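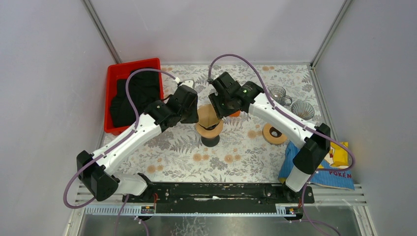 Two arms, one rail, and a tabletop of odds and ends. Black cloth in the red tray, glassware at the back right.

Chores on the Bench: Can the Arms Do It Yet?
By Harpreet Doucette
27/08/2025

I get asked whether a machine can clear a table. My answer is that it can do parts of it, slowly, if the table is the one it knows. The gallery has one picture for now, and the notes under it go through the jobs a table like this one brings up. I will add more in October, when the Zabala bench is set up.

Cloth
A crumpled cloth is hard. It has no fixed shape, and the corner you want is often underneath. Our practice runs on the Ondance setup this summer came to 200 tries at pulling one cloth out of a tray and laying it flat. It ended up flat 34 times. Picking it up went much better than that.

Glass
Clear things are trouble for cameras, which tend to see the table through them. A mug with a handle gives the gripper something to hold. A ribbed cup on its side is worse — it can roll, and the best place to grab it changes when it does. I would not hand over the good glasses.

Round cardboard-like pieces
Light and easy to crush. The grip has to be gentle, and a piece that sits on a stand has to come up straight or the stand comes with it. This is closer to shop-floor work than housework, and it is where two arms help: one steadies, the other lifts.

Soft things with a print
The blue fabric item on the right has a yellow cartoon figure on it and part of a word, "POKÉM". A bold print helps the software find an item. It does not help much with folding it.

Patterned tabletops
Fern leaves and peach dots look nice and make the job harder. Most kitchens have a pattern somewhere, so I prefer to test on one.

Where that leaves us
For sorting a few known items into a tray, I would say yes, with a person nearby. For a whole kitchen table after dinner, no. A full clear on the Ondance took 395 seconds at its best, and I can do the same table in 25.

Next to be added: Zabala bench, towels and cutlery.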